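Friday, late

Spent the morning on the arm again. The wrist cable had been pulling tight whenever it turned past a certain point, so I cut the old zip ties, gave the bundle more slack and tied it back up. Greased nothing. Manju Sachdeva wants the finger bolts checked every 3000 cycles and we were at 745, but I checked them anyway and one was a little loose. Ran the homing routine twice before lunch. Back to the marble table after that, with the duck and the basket.
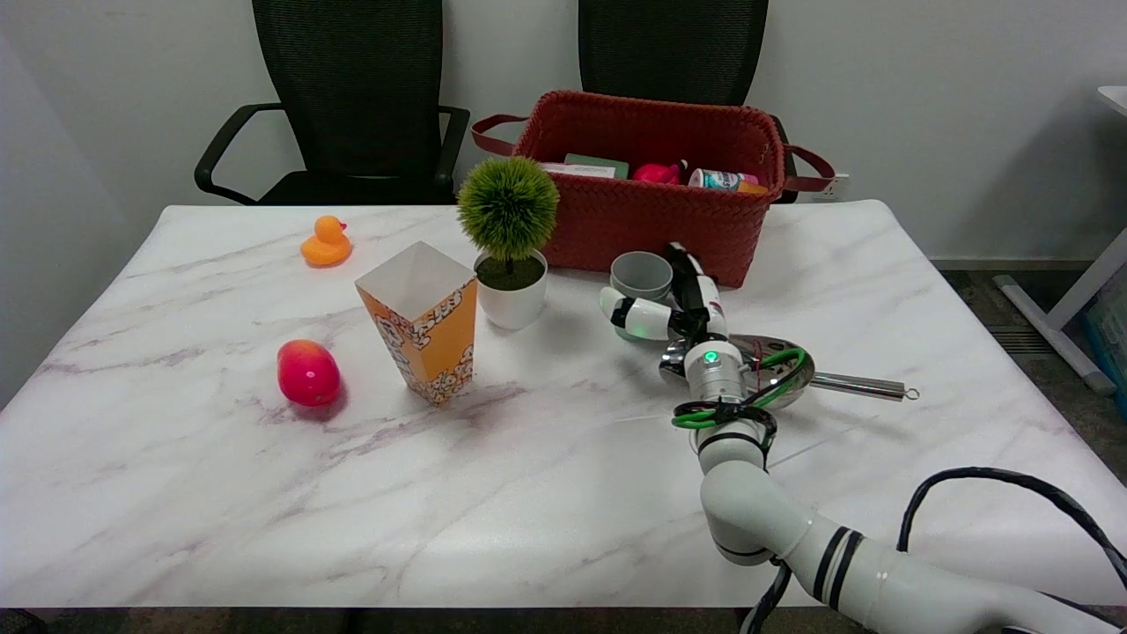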